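Preparing a feature for a hired cinema screening: packaging, levels and the test run

This page covers the delivery of a finished short or feature film to a small cinema for a hired screening. It assumes that the picture is locked, the sound mix is finished and the venue has confirmed that it will show a Digital Cinema Package (DCP). Festival submission and online release are dealt with separately.

The worked case is Plurolberg, a drama mixed in 5.1 and shown at the Tonetti, a single-screen house with 182 seats. Settings for other venues will differ. Ask for the technical sheet before you start.

What you need

A master file of the film at its native frame rate, in an intermediate codec with no burnt-in subtitles.
The sound mix as six separate mono WAV files, 24 bit, 48 kHz.
Subtitles as a timed text file, if any.
DCP authoring software. Most packages do the same job, and the menu names below may not match yours.
An external drive and a USB cable that you have tested with it.
The venue's technical sheet and the name of whoever will load the film.

Step 1. Check the frame rate

Cinema servers are happiest at 24 frames per second. Material shot at 25 can be packaged at 25, but older servers may refuse it, and the technical sheet does not always say so. Ask in writing.

If the venue can only play 24, slow the film from 25 to 24 and slow the sound by the same ratio. The running time grows by just over four per cent. Decide whether to correct the pitch of the sound. For speech it is usually left corrected; for a film with live music, listen to both versions before choosing. Do not let the software drop or blend frames to make the conversion.

Step 2. Fit the picture to the container

There are two common 2K containers. Flat is 1998 by 1080, for a ratio of 1.85. Scope is 2048 by 858, for a ratio of 2.39. A film finished at 1920 by 1080 goes in the flat container with narrow black bars left and right. Do not stretch it to fill the width.

Plurolberg was finished at 2.39 inside a 1920 by 1080 file, with black above and below. In that case crop the black off first, then scale the active picture to the scope container. If the black is left in and the file is put in a flat container, the audience sees a small picture with black on all four sides, and the operator cannot correct it from the booth.

Step 3. Convert the colour

A DCP stores colour in XYZ. The authoring software makes the conversion, but it has to be told what it is starting from. For most work graded on a computer monitor the source is Rec. 709. Check the gamma setting against the one used in the grade. A mismatch shows first in dark interiors, where shadow detail either lifts to grey or vanishes.

Set the picture bit rate. The limit for a 2K package is 250 megabits per second. Use 175 for a film with fine grain and 100 to 125 for clean digital material. Running close to the limit gains little and has been known to cause stutter on older servers.

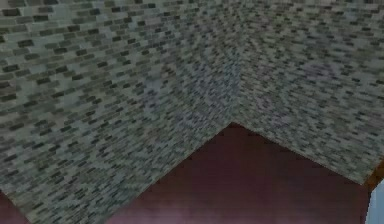 Brimano Film Society – Projection and Technical Team

Step 4. Lay out the sound

Assign the mono files in this order: left, right, centre, low frequency effects, left surround, right surround. This is the usual place for errors. Many editing programs export film order, which puts the centre second. Play the finished package and confirm that the dialogue is in the centre channel before going further.

If there is only a stereo mix, keep it on left and right, and warn the venue. Viewers at the ends of the rows will hear speech from the nearer speaker. Moving the dialogue to the centre is better, but it must be done from the separate stems. Automatic upmixing gives uneven results and is not advised.

Step 5. Check the level

Mixes made for the web are too loud for a cinema played at its reference setting. The standard fader position is 7.0, though many houses run lower. Ask what the Tonetti, or your own venue, uses for an evening show, and listen to your package at that setting. Do not apply a limiter to the whole mix at this stage. If the level is wrong, return to the mix.

Step 6. Add subtitles

Supply subtitles as a separate timed text track inside the package where the venue can show them. Burn them in only if the venue asks. Limit each line to 40 characters and use no more than two lines at once.

Check that the font holds every accented letter used. The name Diệp in the cast list and in two lines of dialogue is a useful test: the third letter carries a mark above and a mark below, and many fonts that manage French and German will show an empty box there. Embed the font file in the package. Servers do not share a common set.

Step 7. Name and build the package

Use the Digital Cinema Naming Convention. The title part of the name should be short, and the rest is filled in from your settings: content type, aspect ratio, language, territory, sound format, resolution and date. The operator sees this name in a long list on a small screen, often with the end missing.

Leave the package unencrypted unless a contract requires otherwise. Encrypted packages need a key for each server, valid for a set period, and a key that opens an hour too late cannot be mended at the venue.

Step 8. Copy to the drive

Format the drive as ext3 or ext4 with an inode size of 128. Some servers also read NTFS, but this should be confirmed. Copy the whole package folder without renaming any file inside it. Then run a hash check on the copy, not on the original. Allow nearly 200 GB of free space for a long feature with a second version; a short will need far less.

Label the drive itself with the film title, the running time and a telephone number. Label the power supply too, if it has one.

Step 9. Test at the venue

Ask for the drive to be loaded at least two days ahead. Loading may take as long as the film itself. At the test, play the following:

The first two minutes, for masking and aspect ratio.
One dark scene and one bright exterior.
One scene with dialogue and surround effects together.
Any subtitled passage.
The last minute of the credits, to confirm that the package is complete.

Agree the fader setting with the operator and write it down. Give the operator the time at which the house lights should come up, measured from the first frame of the film. If there are adverts or a trailer before the feature, confirm that a change of format between them has been programmed in the playlist.

Faults and likely causes

Picture too green or too pink: the colour conversion was applied twice or not at all.
No dialogue, or dialogue on the right only: channels assigned in film order.
Package not found by the server: wrong drive format, or the package sits several folders deep. Place it at the top level.
Subtitles missing: the track was built as a separate version file and the operator has loaded the original version alone.
Speech drifting out of time: picture slowed to 24 and sound left at its original length.

Keep the master file, the six sound files and a copy of the package until after the last booked screening.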